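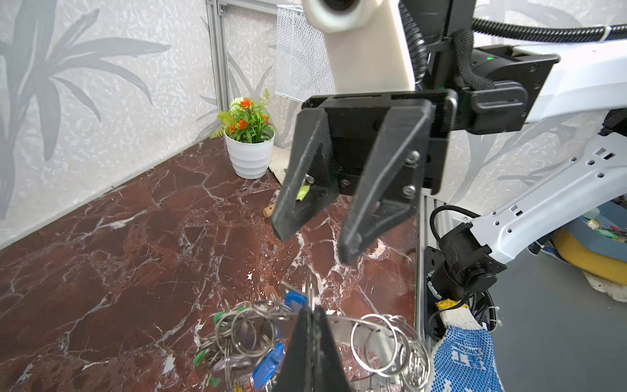 What size split ring should I use for a bunch of building keys?

Use a 30 mm ring for up to eight flat keys and a 35 mm ring for anything larger. Rings under 25 mm are meant for joining one key to one tag. A full ring should still let every key turn all the way around without catching its neighbor.

Can I put several small rings on one big ring?

Yes. Each key and its tag go on a small ring, and the small rings go on the carrier ring. When a key is issued, the small ring comes off whole and the tag stays with the key. The drawback is tangling. Past 15 small rings, split the set over two carriers or move it to a key cabinet.

Which tag colors mean what?

There is no industry standard. The Denik starter plan, which most of our customers adapt, works like this:
Blue: exterior doors and gates
Green: interior rooms
Purple: plant rooms and meter cupboards
Gray: padlocks, furniture and mailboxes
Keep the plan to one page and store a copy with the spare keys.

What should I write on the tag?

A code, never an address or a room name. A short number such as 122 is enough if the key register says which lock it belongs to. Write with a fine permanent marker or print the insert. Ballpoint fades behind a clear window.

How do I open a stiff ring without breaking a nail?

Slide a staple remover or split ring pliers into the gap beside the free end of the coil. Hold the ring open, start the key, then rotate the ring until the key drops clear of both ends. Knife blades slip and should not be used.

When does a ring need replacing?

Replace it if the coils no longer lie flat against each other, or if a sheet of paper slides between them with no resistance. A stretched ring cannot be pressed back into shape. Check heavily used sets every April and October.

Steel or plastic tags?

Plastic is lighter, quieter and easier to sort by color. Stamped steel lasts longer outdoors and near heat. The Drummond steel tag and the Clilana plastic tag have the same hole diameter, so both fit the same rings.

How do I untangle a set that has locked up?

Lay it on a flat surface and spread it out before pulling anything. Find the carrier ring, then turn the small rings one at a time until they all hang from the same side. If two small rings have threaded through each other, take one off completely and refit it.

How many tags come in a pack?

Single-color packs hold 11. The mixed box holds 197, with spare paper inserts.

Who do I contact about a color not listed?

Special colors are made to order at Mirnport. Send the color reference and the quantity to Lorna Gillies in the orders office before 3 p.m. for a same-day quote.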